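Walnut Hollow Neighborhood Library Friends
Minutes of the November meeting

Meeting called to order at 7:05 p.m. in the reading room, with Renata Walczak in the chair. Fourteen members signed the sheet, and a few more slipped in during the first item and were waved to the good chairs by the radiator. Apologies were received from the Van Leeuwen family, who are all down with the same cold and send their love and a tin of ginger cookies, which went around twice.

Minutes of the last meeting
Read and approved with one correction. The lamp in the local history corner was given in memory of Mr. Clusus's sister, and the minutes had said his aunt. The secretary is sorry for the mistake and has written to him. He has been very gracious and asks only that the little card on the lamp be checked as well.

Matters arising
The back gate has been rehung and now closes with one hand. The squeak is gone too, which several members said they rather miss, having used it for years to know when the mail had come.

The question of the piano was raised again. It has been tuned and the tuner's opinion is that it will hold through the winter if we keep it away from the window. It was moved about six feet on the spot by four members during the break, and everyone agreed the room looks better for it. Gwen asked whether it could have a cloth over it so that people stop leaving coffee cups on the lid. A cloth will be found.

Fall book sale
Renata gave the report and there was a round of applause before she had even reached the figures. The sale took in $342 on the tables and another $134 from the bake stand, and this was in spite of the rain, which started just as the first boxes were being carried out to the porch. Only one box got wet, and it was mostly old travel guides. Hearty thanks were given to everyone who lifted, sorted, priced, baked and swept, and especially to the two high school students who stayed until the very end folding tables and would not take so much as a slice of pie home.

There was a long and friendly talk about what to do differently next time. Cookbooks sold out before lunch and we could easily have sold double. Mysteries did well as always. The big encyclopedias did not sell, did not sell last year either, and are now living under the stairs. Tom moved that we stop accepting encyclopedias. Seconded, and carried with one vote against from Alma, who learned to read from hers and felt somebody ought to speak up for them. Her remarks were warmly received and she has been offered the set.

It was agreed that the children's table should go nearer the door next time, where parents can see it from the porch steps, and that we need a proper sign for the street. The old one says "Book Sal" and has done so since the spring.

Reading room shelves
We have two quotes for new shelving along the north wall. Oltix would build to fit, going around the heating pipe, and could start after the new year. Stunex would supply standard units, which cost less but leave a gap at the end that would be just the right width for losing things down. Members passed the drawings around and there was a good deal of holding up of hands to show how wide things were.

The feeling of the room leaned toward Oltix, but several people wanted to know whether the lower shelves could be made deep enough for the large-print books, which currently stick out and get knocked by the vacuum cleaner. Renata will ask. The decision was held over, and she will bring both quotes back with the answer. Alma asked that nobody throw away the old shelves without telling her, as she has a garage.

Homework table
Attendance at the after-school homework table is up, with nearly 5 regulars on most afternoons and a few more when there is a science project due. The younger ones come for the snack and stay for the help, and Denise reports that one boy who would not open a book in September has now read a whole series about a badger and will tell you about it at length.

Supplies came up next, as they usually do. Denise reminded us that pencils vanish at a remarkable rate and that the glue sticks are always found without their caps. She has been thinking about how to set each place at the table so that the first ten minutes are not spent hunting for an eraser, and she would like to try one shared tray between every pair of children.

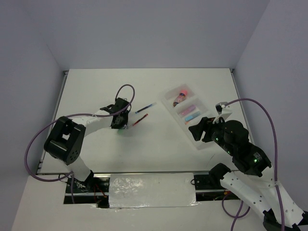 Denise's plan was liked by everybody, and the talk soon turned to what sort of tray would be best and who might have some at home. A plain box had a few supporters, but most of us came around to the divided kind, with the stationery sorted into it and the tray sitting between the two places on a clear white tabletop, a pen or two lying out where either side can get at them. Gwen said her mother kept the kitchen drawer in just that manner and there was never a cross word about scissors. Denise may spend up to $40 from the sale money on trays and refills, and members who have spare dividers or old cutlery trays are asked to bring them in clean. She will also put out a jar for caps.

Winter evenings
The reading-aloud evenings will start again once the clocks have settled down and people have got used to the dark. Last winter's book was a great success, although we ran out of winter two chapters before the end. This year we will pick something shorter. Suggestions so far are a sea story, a collection of ghost stories, and the memoir of a country vet. Please put your choice on a slip of paper in the blue bowl at the desk, one slip each, and kindly sign it. Last year somebody voted nine times for the same book in the same green ink.

Soup will be served as before. Tom will make his lentil, and a second cook is wanted for the alternate evenings. It need not be fancy. There are plenty of bowls, but we are short of spoons again, and if you have carried one home by accident in a coat pocket it would be very welcome back.

Any other business
A visitor left a pair of tortoiseshell reading glasses on the windowsill. They are in the desk drawer.

Gwen asked if the outside light could come on earlier now that the afternoons are so short. Tom knows how the timer works and will see to it before he goes home.

A card was passed around for the Van Leeuwens and signed by all present, with a drawing of the cat by Alma.

To do before next time
Renata: ask Oltix about depth of lower shelves, bring both quotes
Denise: trays, refills, jar for caps
Tom: porch light timer, lentils
Gwen: cloth for the piano
Secretary: check the card on the lamp
Still needed: a sign painter, a second soup cook

The meeting closed at 8:50 p.m. and tea was taken. The kettle took its time, and the talk about encyclopedias started up again and went on until the cups were washed.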